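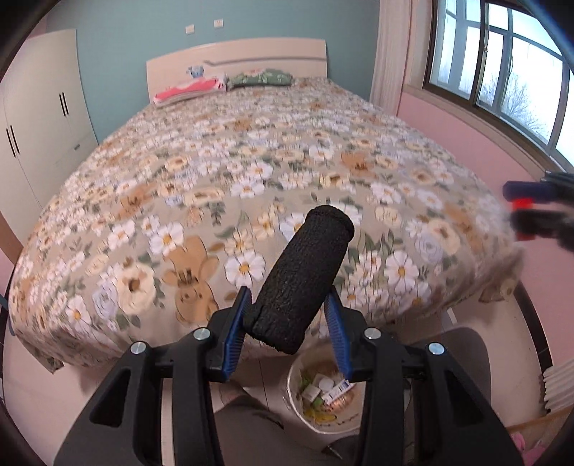

Levum (hand-held gripper)

Levum is a hand-held two-finger gripper with a camera, designed for construction at home or in a small shared workshop. It was started by Jasmina Radonjić in the workshop Flondari and its drawings were first published in September 2023. The tool is held by a person, who uses it to pick up and move ordinary objects. The recordings are later used for teaching a robot arm with a similar hand.

Name

The name was taken from the Latin verb for lifting, in a shortened form which is not correct Latin. In the first drawings the tool was called simply "Hand 7", after the number of the drawer in which the parts were kept. Some older files still carry this name.

Background

Radonjić had built a small robot arm at home and wanted to teach it simple household work, such as taking things from a bed or a table and putting them in a bin. Guiding the arm itself was slow, and the arm was too heavy to carry from one room to another. In February she made a first hand-held version from cut board and door hinges. It could close on a sponge but the fingers did not stay parallel, and a second version with printed parts was begun in the same month.

The workshop Flondari gave space and the use of two printers. Most of the later changes were made there by members who wanted a pair for their own flats.

Construction

The body is made of flat printed plates, which are joined at an angle and have triangular openings to save material and weight. The plates are held by screws with round caps, so that they can be taken apart without glue. A complete body takes 31 hours to print on the workshop's slower machine.

The two fingers move towards each other when the trigger is pressed. A spring opens them again. Each finger carries a soft ribbed pad on the inner side. The pads are cast in a printed mould and are held only by friction, and this is the part which is most often replaced. The early pads were smooth and let round objects turn in the grip. The ribs solved this for foam, cloth and cardboard, but glass is still difficult.

The camera is fixed above the fingers with a very wide lens. It must see both finger tips in all positions, and also enough of the room for the software to calculate the movement of the tool. The corners of the recording are dark because the lens does not cover the whole sensor. This does not disturb the calculation, and the corners are removed by a mask.

Electronics

Levum has no motor. The opening of the fingers is read from the picture, so there is also no sensor in the handle. The only electrical parts are the camera and its battery. A variant with a small motor, named Đorđević after the street where it was built, was tried for fixing directly on the arm. It uses the same fingers and the same pads.

Use

The tool is normally used in pairs, one in each hand, although many tasks need only one. Before recording, the person moves slowly through the room so that the software can make a map. Rooms with patterned covers, curtains and furniture give a better map than rooms with plain walls. Strong light from a window can make the map worse, and it is advised to begin with the back to the window.

A recording should be short and contain one task. The guide of the project recommends 60 recordings of each task, with the objects put in a different place each time. The collection which was published together with the drawings contains 1754 recordings, most of them made in private homes.

Software

The recordings are sorted and cut by a program called Emutura, also written by members of the workshop. It finds the moments when the fingers close and open, and it rejects recordings in which the position of the tool was lost. Emutura can be used with other grippers if the shape of the fingers is described in a settings file.

Known problems

The spring becomes weak after long use and the fingers then open too slowly. The weight in front of the hand is tiring for the wrist, and a version with the handle moved forward is in preparation. Fast movements give blurred pictures, especially in the evening.

See also

Parallel gripper
Learning from demonstration
Visual odometry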